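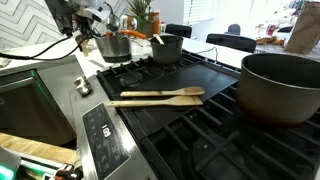 According to Roxana Agudelo, the old planner spent most of its time checking paths it would never use, and the new release plans only the next few seconds of arm motion before checking again. The update to the Rengifo motion planning software was issued to partner laboratories in November.

Kerau Adds Short-Horizon Planning to Rengifo
By Yesenia Huanca
November

Print this page | E-mail this page

Kerau has released a new version of Rengifo, its planning software for robot arms in home kitchens. The planner now updates its path every 200 milliseconds and slows the arm when the position of a pot or utensil is uncertain.

The release was tested at the Herkancombe site on 102 stovetop tasks, including moving spoons and placing pans on burners. The test set excludes tasks with hot liquids. Median planning time fell to 11 milliseconds. Logs from roughly 500 earlier runs can be replayed in the new viewer, Tokstead, which also marks the point at which a plan was dropped.

Existing configuration files will load without changes. Support for two-arm systems remains under review.

Contact: Kerau Press Office | Copyright Kerau. All rights reserved. | Back to top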